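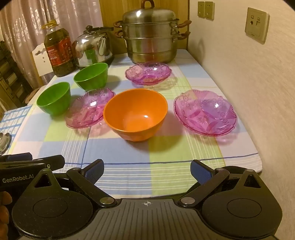
Table setup, unit 3 – notes from Farzana's session

- Cloth on first, smooth it flat
- Glass dishes: the scalloped ones chip at the rim, so lift from underneath. Dont stack
- Plastic bowls (orange, green) – nest by size when clearing
- Cookware and bottle stay along the back edge by the wall
- leave gaps, room for hands

Practice: set and clear in 10 min, then swap partners. Sheet due to Ingegerd in November, 150 words, teh short form is fine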